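The Late Shift at Kohlhase Packs Itself, Mostly

Wednesday, ten to six in the morning, and the packing hall at Kohlhase in Zarnthorpe is already loud. Belts, fans, a radio somewhere behind the pallets. Ilse Reuter has her gloves on and her coffee balanced on a tape dispenser. She has packed mixed snack boxes here for longer than she cares to say. Since October she shares the line with an arm.

The arm is called Meso. Blue paint, one elbow, a cage that nobody likes walking around. It takes the easy boxes, the ones where every bag is the same size and lies flat. Ilse gets the rest.

"First week I hated it," she says. "Second week my shoulder stopped hurting. So then I hated it a bit less."

Kohlhase sends out mixed boxes to offices, schools, night kiosks. Chips, crackers, sweets, imports. On a normal day before Meso the hall did 915 boxes. Now it does 1064 with the same people on the floor. Same pay too, which comes up at every break.

The trouble is bags. A bag is mostly air. Squeeze it and it pops, hold it too softly and it slides. Narier, the firm that built the arm, spent the spring on cans and cartons and then met its first bag of puffs. Hala Twal runs their small team on the job. She talks fast and draws on whatever is near, in this case my notebok.

Her answer was to get hands involved. People take a two-jawed gripper, the same shape the arm wears, and work through boxes with it, reaching in, getting hold, lifting, over and over. The software learns from what they do. Some of it gets done at the plant, a lot of it in ordinary rooms, with a box open wherever there's space for one.

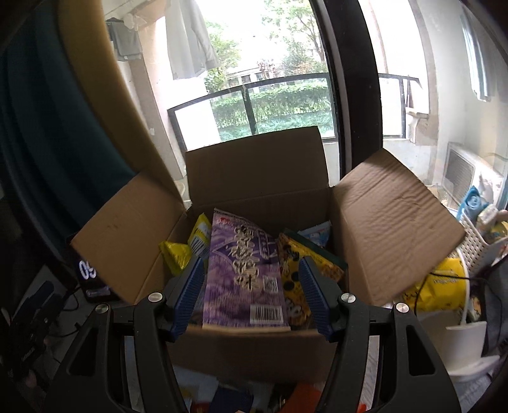
Why not just write the packing rules into the arm and skip the people?
Because the rules run out fast. Bags shift every time one is moved, a rule that works for a full box is wrong for a half full one, and a packer's small corrections are easier to record than to write down.

Ilse did ten shifts with the gripper herself. Paid at the normal rate, after an argument. She found it slow and a little insulting to begin with, like eating soup with tongs. Then she got particular about it. Come in from the side. Don't grab the top seam. Don't fight the bag underneath.

"They wanted me to do it natural," she says. "I said natural is with my fingers."

Lieselotte Bauerfeind is on the works council and her list is longer. Who owns what the packers teach it? What happens to the early shift once it can do imports as well? Management has promised no job losses for the length of the trial. She has that in writing. She'd like the next bit in writing too.

Hauke Kröger, the plant manager, says the early shift is safe and that he can't hire for it anyway. He put up an ad in the summer, 100 euros on top for starters, and got two calls. One was a wrong number. He wants people moved to checking and mixing, less lifting, more looking. Some do want that. Some took the job so they wouldn't have to look at a screen all day.

Setareh Jafarzadeh moved over in the second week. She is the one who gets called when Meso stops, which this morning is at 6:20, 6:41 and again just before seven. Crumpled bag each time. She opens the cage, pulls it flat, shuts the cage, presses green. Back to her screen. She likes it, mostly. What she misses is the talk. On the old line you stood elbow to elbow and knew everbody's business by nine. Now it's her and a window with numbers in it.

At the break there is cake, and a row about the radio. The arm stands with its jaws open over half a box of crackers. Ilse goes past on her way to the sink, reaches in, and straightens one.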